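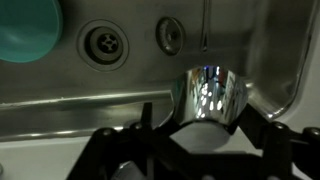

Dandemum 不锈钢水槽,排水口与取出的滤网

# Zumanberg 公用厨房:洗涤区设备

更新于 12/7/19

来 Zumanberg 做饭的人,多半先打听炉灶火力够不够、烤箱能放几层。我们很理解,可是每次有人问起,我们总忍不住把话题往水槽那边带。一顿饭做下来,站在水槽前的时间真不短:洗菜、冲米、涮锅盖、接水、倒水,最后还有那一摞盘子。洗涤区好不好用,直接决定你吃完饭以后的心情!

这一页专门讲洗涤区的几样东西:Dandemum 水槽和它的滤网、Tanasarn 沥水架、墙上的 Stuvholm 抽纸盒,还有旁边那一小块台面怎么用。型号、尺寸、日常打理都写在里面。有人是来之前想看看设备,有人是用过之后想给自己家也配一套,两种人我们都照顾到了,所以篇幅有点长,挑着看就行。

## 一览

| 项目 | 名称 | 材质与颜色 | 备注 |
|---|---|---|---|
| 水槽 | Dandemum 67 | 不锈钢 | 外宽 67 厘米,平底,圆角 |
| 排水口滤网 | 随水槽配 | 金属,中间带提钮 | 可单独取出 |
| 沥水架 | Tanasarn 台面款 | 白色金属丝架,白色塑料接水盘 | 盘子竖放 |
| 抽纸盒 | Stuvholm 壁挂款 | 拉丝不锈钢,黑色底座 | 装在吊柜旁边的墙上 |
| 电源 | 墙面插座 | 白色 | 在沥水架后方的墙上 |

## Dandemum 67 水槽

### 为什么喜欢它

先说底。Dandemum 的底面是平的,杯子立得住,碗放下去不会自己滑到中间去。很多水槽为了排水快,把底做成一个明显的斜坡,高脚的东西一放就歪。Dandemum 的坡度很小,肉眼几乎看不出来,水还是会慢慢往排水口走。走得不算快,冲完之后用手往那边赶一下,两三下就干净了。我们觉得这个取舍很对。

再说边。底和侧壁相接的地方是一道弯过去的圆弧,没有直角的死缝。用过直角水槽的人都知道那条缝有多烦,米粒、菜叶碎、茶叶渣,全往里面钻,得拿旧牙刷去抠。圆弧的就简单了,海绵顺着推一圈,完事。擦到这里的时候会有一种很舒服的手感,说不清楚,你来试一次就懂。

还有就是它经得起用。不锈钢水槽用久了都会有细纹,新的时候亮得像镜子,过几个月就变成一种柔和的灰。我们挺喜欢后面这个样子的,细纹多了反而看不出哪一道是新添的。有人专门写信来问怎么恢复成新买时那样,老实讲,我们没有试过,也不太想试。

### 67 厘米够不够

够。家里常用的炒锅可以整个放进去转,烤盘斜着也能洗。我们当初在两个宽度之间犹豫过,另一款更宽,可台面就那么长,水槽宽了,沥水架就得往里挤。量来量去,最后把地方匀给了架子。要是你家台面也不长,建议先把沥水架的位置定下来,剩下多少再给水槽。顺序反过来的话,往往到最后架子没处放,只好铺一块毛巾晾碗。

量尺寸的时候请看清楚是外宽还是内宽。67 是外宽,连边沿一起算的,里面能用的地方要小一些。台面开孔按说明书附的纸样来,别按外宽开!这件事我们在装第一个水槽时就差点弄错,师傅锯子都拿起来了。

### 排水口和滤网

排水口是圆的,外面一圈金属法兰,中间凹下去,最里面有交叉的金属条挡着。滤网是单独的一个,中间有个小提钮,捏住往上一提就出来。

提钮这个设计真的要夸一夸。以前用过一种没有钮的,得用指甲去抠边,手上沾着油的时候根本抠不起来。现在两根手指就够了。滤网里攒了东西,提起来,往厨余桶沿上磕两下,冲一冲,放回去。

几点使用习惯,请大家帮忙:

- 洗菜、淘米、刷锅,滤网都要在排水口里。
- 滤网取出来以后可以先放在水槽底上,走之前记得装回去。
- 茶叶和咖啡渣倒厨余桶。
- 油倒进专门的油罐,一点点也不要往下水里倒。
- 牙签、皮筋、标签纸这类小东西最爱钻下去,看见了就顺手捡起来。

里面的金属条能挡住勺子和筷子,挡不住细碎的东西。别指望它代替滤网。

### 热水

不锈钢本身不怕烫,刚烧开的 100 度的水倒进去也没事。怕烫的是下面的管子。煮面水、焯菜水请先开着凉水龙头,再慢慢往下倒,两股水一起走。这样做还有个好处,蒸汽小一点,眼镜不会全白。

如果听到水槽底下“咚”的一声,不用慌,薄钢板遇热会轻轻鼓一下,凉了又回来。第一次听到的人都会吓一跳。Dandemum 底下贴了消音垫,声音已经比我们以前那个小很多了,以前那个简直像有人在敲铁皮桶。

### 打理

每天收工的时候:

1. 把水槽里的碗和杯子都拿出来。
2. 取出滤网,倒掉,正反面都冲一遍。
3. 海绵加一滴洗洁精,顺着圆弧推一圈,再擦底。
4. 冲掉泡沫,用软布擦干。
5. 滤网装回去。

第四步最容易被省掉,可它最值得做。水垢就是一颗一颗水珠自己晾干留下来的。擦干只要半分钟,换来的是第二天早上走进厨房时看到一个清清爽爽的水槽,太划算了!

每个星期我们另外做一次深一点的清洁。小苏打撒在底上,湿海绵轻轻打圈,静置 10 分钟,冲净。排水口那一圈法兰和凹下去的台阶用软刷子刷,那里容易积一层滑滑的东西,平时看不太出来。滤网可以泡在温水里,也是 10 分钟,拿出来用刷子从背面往外刷,孔眼里的东西会整片掉下来。

不要用的东西:钢丝球、含氯漂白水、去污粉。钢丝球会留下很深的乱纹,断掉的细丝还会生锈,在槽底留一小点一小点的黄斑,看着像水槽自己锈了。遇到这种黄斑,小苏打糊敷一会儿,大多能擦掉。

铁锅别在水槽里过夜。洗完擦干,放回架子。

### 顺带说说杯子

我们厨房里也用金属杯,抛光的那种,喝水、量水、打蛋都拿它。它和水槽很合得来:掉下去不碎,磕一下也没什么。抛光面的缺点是特别显水渍和指纹,洗完放着晾,外面就是一片花。我们的办法是洗完马上拿干布转着擦,先擦外面,再擦里面,最后倒扣。擦好的杯子亮得能照见人,每次擦完都想举起来给旁边的人看看。

杯口请单独用手指摸一圈,确认没有油。吃过糖水或者喝过牛奶的杯子,杯口下面那一道最容易漏掉。

碗也一样,大碗扣在水槽底上的时候会兜住一汪水,看起来洗干净了,翻过来底圈里还有泡沫。冲的时候先冲底再冲里,省得来回翻。

## Tanasarn 沥水架

如果整个洗涤区只能留一样东西,我们可能会留沥水架。这话对水槽不太公平,毕竟没有水槽也没有碗可晾,不过你明白我们的意思。

Tanasarn 台面款是白色的细金属丝架,配一个白色塑料接水盘。结构特别简单,架子坐在盘上,两件分开,洗的时候一提就拿走。没有螺丝,没有卡扣,没有那种装上去就再也拆不下来的小脚垫。金属丝密密地排成格子,盘子往里一插就站住了,一只挨一只,边上留一点缝,空气能过。

接水盘的边是立起来的,滴下来的水都兜在里面。它的容量比看上去大得多,我们量过,倒满是 2000 毫升。当然没人会等到满了才倒。大家都是做完饭顺手端起来往水槽里一斜,请先看看上面还有没有东西,尤其是勺子,很容易跟着滑出来。

什么东西能上架,我们没有定死。盘子、碗、勺子、塑料盒,洗干净的都行。有时候还会放一个咖啡罐。只要放得稳,别压着别人的盘子就好。
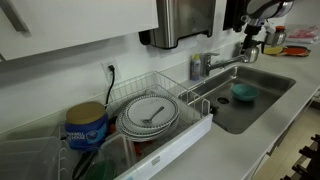 盘子竖着放,碗斜扣着放,这两条是最要紧的。盘子平着摞,中间那几只到晚上都还是湿的,收进柜子里就会有味道。竖起来之后每一只都能透气,而且拿取很方便,从前面抽一只,后面的不会倒。我们用的是一套白底黑边的盘子,边上有一圈黑色花纹,竖着排开的时候只露出一道一道的花边,好看极了,有时候真不舍得收。

碗底朝上的时候,底圈会存水。稍微歪一点,让水有个地方流。

勺子可以搭在盘子前面,也可以插在架子边上。搭着放比较随意,拿起来快,缺点是碰一下就掉。餐刀请不要搭,刀刃朝哪边都不合适,洗完直接擦干收进抽屉。

透明塑料盒最难晾。塑料不吸热,水珠挂在上面半天不动,边角的槽里更是藏水。我们的做法是先甩几下,再用纸把槽里吸一遍,然后开口朝下靠着放。盖子要和盒子分开,扣在一起晾等于没晾。密封圈每个月拆下来洗一次,下面有时候会有惊喜,不是好的那种。

罐子也是这个道理。铁皮或者纸壁的咖啡罐本来不用经常洗,装干货的时候里面千万要干透。盖子单独擦。要是外面溅了油,拧干的湿布抹一下就可以,别整个泡进水里,标签和接缝都受不了。

### 架子放在哪里

靠墙放,背面留一指宽的空隙。这点空隙别小看,一来通风,二来后面墙上有插座,电线从架子后面垂下去,贴得太紧会把线压住。插头和线请保持干燥,往架子上放刚洗完、还在滴水的大件时,慢一点放,别甩。拔插头之前先把手擦干,纸就在旁边墙上。

接水盘要放平。我们试过在一头垫东西让水往水槽那边流,结果架子也跟着斜了,盘子一只一只往低处靠,最后全挤在一块儿。后来还是老老实实放平,勤倒水。

上面是白色吊柜,门是亮面的,柜门打开时小心别蹭到架子上竖得高的东西。大烤盘如果要晾,放在架子前半边,或者干脆擦干收走。

### 架子的清洁

白色架子最怕两样,水垢和锈。Tanasarn 的丝外面有一层涂层,只要涂层不破就不会锈,所以搬架子的时候请端着走,别在台面上拖。也不要拿钢丝球刷。

接水盘底部隔几天就会有一层滑腻的膜。每两三天整套拆开,用海绵加洗洁精洗,冲净,晾干再装。盘子四角用旧牙刷。白醋兑温水泡 10 分钟,水垢会软下来,轻轻一推就掉。泡的时候厨房里会有点酸味,开窗就好。

每年四月我们会把整套架子彻底检查一次,主要看金属丝交叉的地方,那里最容易先破皮。发现有锈点,先擦干净,补一点食品接触级的涂层修补液,放足时间再用。补得不怎么漂亮,能看出来,可是能再用很久。

## Stuvholm 壁挂抽纸盒

纸盒装在吊柜旁边的墙上,高过台面,手一抬就够得到。盒身是拉丝不锈钢,底座是黑色的,下沿有一道圆润的弧,手从下面伸过去不会刮到。

为什么不用卷纸架?用过。湿手去扯卷纸,不是扯断了就是一下子拉出来长长一条,台面上还老有一截湿漉漉的纸头。抽取式的就一张一张来,手指碰到哪张就用哪张,剩下的都干干净净在盒子里。

拉丝面比镜面好打理得多,指纹不明显。擦的时候顺着纹路走,逆着擦会留一道一道的印子。

盒子一次能装 100 张折叠擦手纸。我们是整箱买的,一箱 2000 张,放在储物间里。加纸的时候有几个小地方要留意:

- 先看看里面还剩多少,等快用完再加,别硬塞。塞太紧,第一张会被撕成两半。
- 折口朝下,新的一叠和旧的最后一张搭上。
- 手要是干的。
- 盖好以后试抽一张,顺了再走。

擦手用一张一般就够了。先把手在水槽里抖几下,再擦,省纸又省事。擦台面请用抹布,擦锅也用抹布,纸留给手和那些需要特别干净的东西,比如刚才说的塑料盒边槽。

## 整套用下来是什么感觉

三样东西单拿出来都很普通,放在一起就特别顺。左手洗,右手冲,转身放上架子,抬手抽一张纸,整个过程几乎不用挪脚。一个人洗一桌人的碗,以前是苦差事,现在常常有人抢着干(真的!)。旁边再站一个人负责擦和收,两个人聊着天就弄完了。

如果碗很多,我们建议这个顺序:先洗杯子和勺子,再洗盘子,然后是碗,最后是锅和带油的容器。杯子趁水还干净的时候洗,擦干就收,不占架子。盘子一上架就把后半边排满了,前面留给碗。锅洗完直接擦干回灶台,锅要是也往架子上放,别的就都没位置了。

水可以先放半槽,把不油的一起泡着。油的另外放,先用刮刀刮一遍。泡的时间不用长,泡久了水凉下来,油又凝回去,反而难洗。

架子上的东西晾干以后请收回柜子。下一位来的时候看到一个有空位的架子,会很高兴的。

## 想在家里照着配一套

常有人问能不能直接买同样的。Dandemum 和 Tanasarn 的东西我们只是使用者,不代卖,也没有折扣可以给。倒是可以说说配的时候容易后悔的地方。

**水槽深度。** 深的不溅水,可是个子高的人弯腰久了会酸。去店里的时候请站在水槽前面,假装洗一会儿碗,手伸到底,感觉一下腰。店员可能会看你两眼,没关系。

**排水口的位置。** 靠后的话,下面柜子能多放点东西,槽底前面也能空出一整块来放碗。在正中间的,放什么都会盖住它。

**滤网能不能单买。** 这个最容易忘。滤网比水槽容易坏,也容易丢。买的时候问清楚直径,记在手机里,最好当场多买一个。

**沥水架的接水盘。** 一定要能单独拿下来。和架子做成一体的,洗起来要命。

**抽纸盒的高度。** 装之前用胶带在墙上比一比,湿着手去够一够。太低了,纸会碰到架子上的盘子。太高了,水会顺着胳膊流进袖子里,冬天尤其难受。

**插座。** 离水近的插座,装不装、装在哪里,请找电工看过再定。这个我们不出主意。

预算紧的话,先换滤网,再换架子,水槽留到最后。一个好提的滤网花不了多少钱,可是每天要提好几回,幸福感来得最快。架子其次。水槽要动台面,工程大,旧的只要不漏,擦干净了照样好用。

## 损坏与缺件

滤网的提钮如果松了,请不要自己用钳子拧,留在水槽边告诉我们,储物间有备用的。沥水架涂层掉了也说一声,越早补越好。纸盒空了可以自己加,箱子在储物间左手边下层,拆开的那箱先用。

水槽下水变慢,先提起滤网看看,十有八九是那里堵着。冲干净还是慢的话,不要倒疏通剂,在登记本上写一句,我们来拆弯管。拆弯管的时候能捞上来各种东西,上一回是一枚扣子和一小截胡萝卜。扣子还在窗台的小碟子里,谁丢的来认一下。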